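Why Wood Floors Squeak and Shrink

Wood comes from a living thing, and it keeps some of its old habits after the tree has been cut down. One of those habits is taking in water. A floorboard can't drink from a puddle through roots anymore, but it can take water out of the air.

Air always has some water in it. You can't see this water because it is a gas, called water vapor. On a sticky summer day there is a lot of it. On a cold January day, with the heat on indoors, there is very little.

Wood is made of tiny tubes packed side by side. When the tree was alive, many of these tubes carried water up from the ground. When the air is damp, the walls of the tubes soak up water and swell. When the air is dry, the water leaves and the walls shrink. Each tube changes by a very small amount, but a board has a huge number of them.

A board gets wider and narrower much more than it gets longer and shorter. The tubes run along the length of the board, and they get fatter when they swell, with hardly any stretching. So if you look at a plank floor in winter, you may find thin gaps along the long sides of the boards. In summer the gaps may close up again. 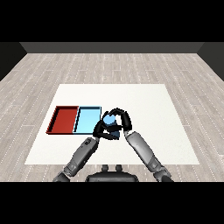

Rochelle Ruawai asked whether the gaps could be filled in so they never come back. They can be filled, but it doesn't always work well. If hard filler goes in during winter, the boards push against it in summer, and it can crack or pop out.

People who lay floors plan for the swelling. They leave a small space between the last board and the wall, then cover it with a strip of trim. Without that space, the boards could press so hard against the walls that the floor rises up in a hump.

Now for the squeaks. A squeak is the sound of two things rubbing. When a board has shrunk, it may sit a little loose on its nails. Step on it and it slides down the nail. Step off and it slides back up. Two boards can also rub against each other – that makes a noise too.

The old school hall in Esville has 289 floorboards, and 6 of them squeak. The loudest is by the piano. It is worse in winter and almost silent by July.

Try it yourself: pick a gap in a wood floor at home and slide a piece of paper into it. Write down whether it fits. Check again every Friday, and note if the weather has been dry or damp.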